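We use cookies to remember your settings and keep you logged in. Accept all | Manage preferences

Mobile tickets at Mirton Arena – transfer problem

touchline_4
Bought 2 seats in block C through Pinda. Both show in the app, but the transfer button is greyed out. The order confirmation says transfer opens 30 days before the match and we are inside that now. Anyone else?

rowkeeper
Same in November for the Coneo fixture. The 30 days is the seller's limit. The ground sets its own release time and the app follows the ground. Mine opened 4 days before.

gate_b
Disagree. Mirton releases the whole allocation at once. If the button is grey, the account email doesn't match the one on the order. Check for a capital letter or an old address.

touchline_4
Emails match. Checked both.

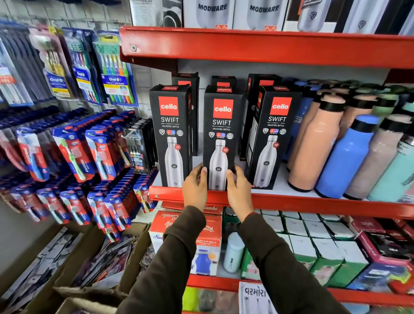

Cello Swift Vacusteel, boxed, on the shop shelf

rowkeeper
On the bag rules, as someone asked in the other thread: steel bottles are refused at the Morelli end whatever the size. Plastic up to 700 ml is allowed if empty.

gate_b
Steel went through at the north gate last season. It depends on the gate.

rowkeeper
The written policy has no exception by gate. One steward letting it through doesn't change it.

pennant
Back to the tickets. Resale listings on Pinda carry a separate flag. If the order page says "resale", transfer stays locked until the first buyer's payment clears. Look under order details, second tab.

touchline_4
It does say resale. That explains the button, though the confirmation should mention it.

gate_b
Fair enough, I hadn't seen that flag. Mine were all direct sales.

touchline_4
Update 19/01/2023 – transfer is open on one seat, the other is still locked. Have raised a ticket with support.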